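Grevau Institute Publishes Study of Depression-Era Price Codes
2018-12-16

The Grevau Institute has released a new study of the price and production codes that governed small manufacturers during the early years of the New Deal. The work, written by economic historian Issa Yammine, examines how rules drafted in Washington were applied in small factory towns, and what they cost the firms and households that lived under them.

The study draws on 1,120 letters, complaint forms, and inspection reports held in the Ogbonna Collection, a private archive of business papers that opened to researchers in April. Most of the documents were written by shop owners and foremen in the shoe, furniture, and hosiery trades. Few of them have been cited before.
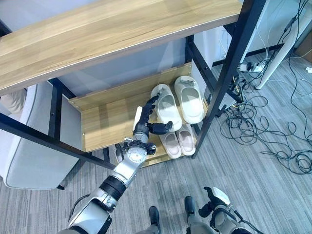 What did the codes require of a small manufacturer?

Each trade was expected to follow an agreed set of rules on minimum wages, maximum hours, and fair competition. In many trades the rules also discouraged or forbade selling below a stated price, and a firm that broke them could lose the right to display the Blue Eagle emblem or face action in court.

The legal basis for the codes was the National Industrial Recovery Act, signed in June 1933. The Supreme Court struck down the code system in May 1935 in the Schechter Poultry case. Mr. Yammine's study concentrates on the months between those two events and follows 14 firms through the full period. Four of them closed before the Court ruled. The author does not claim that the codes alone caused these closures, and he devotes a chapter to the shortage of bank credit in the same towns.

The central argument of the study is that the codes favored producers with large, uniform product lines. A large mill could spread the cost of reporting over a great volume of output. A workshop with 40 employees often had to take a skilled worker off the floor to complete the forms. Letters in the collection show owners asking repeatedly whether a given article fell under one code or another, and in several cases receiving different replies from different offices.

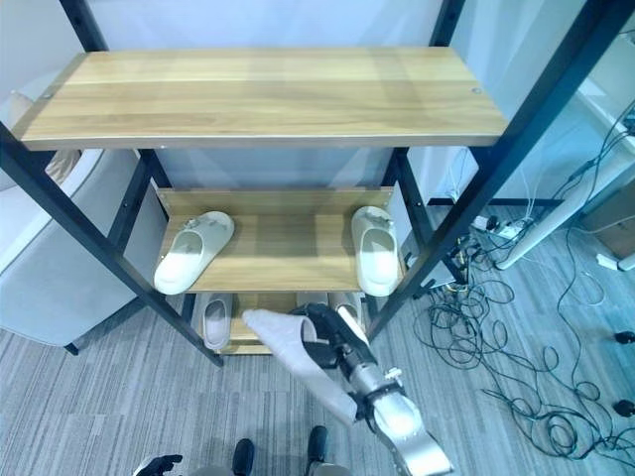
Classification receives the longest chapter. Code authorities needed fixed categories in order to set prices, and makers of mixed goods found that their products did not fit. The difficulty is easy to see in any modern household: a white slide with a small ornament on its strap could be entered as plain footwear or as trimmed footwear, and under a price schedule the choice would decide what the maker was allowed to charge. One slipper manufacturer whose papers are included in the collection wrote to his code authority for five months on a question of this kind. He had by then stopped making the style.

The study also considers the position of workers. Wage floors raised weekly pay for many employees in the sample, particularly those at the lowest rates, and Mr. Yammine reports these gains in detail. He finds that they were offset in part by shorter hours and by higher prices for ordinary goods. Apprentices and older hands are treated separately, as their situation under the codes differed from one trade to the next.

"The people who wrote these letters were seldom opposed to the purpose of the law," Mr. Yammine states in the introduction. "They wanted to know what it asked of them, and they wanted the same answer twice."

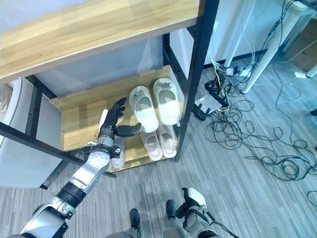
White slide slippers on the lower shelf of a shoe rack.

Reviewers who read the work in draft raised questions about how far the findings can be extended. The collection is strongest in consumer goods and contains little on coal, steel, or lumber, where the codes operated on a different scale. The author accepts this limit and recommends that similar work be undertaken on the heavy industries once suitable records are found.

The study is the second title in the Institute's series on planning and enterprise. The print edition includes a 40-page appendix that reproduces selected letters in full, with notes on the code provisions to which they refer. Spelling and punctuation have been left as they stand in the originals.

The paperback is distributed by Uto Press and may be ordered through booksellers. Libraries holding a subscription to the Celorix catalog will receive the electronic edition without additional charge. Requests for review copies should be addressed to the Institute's publications office.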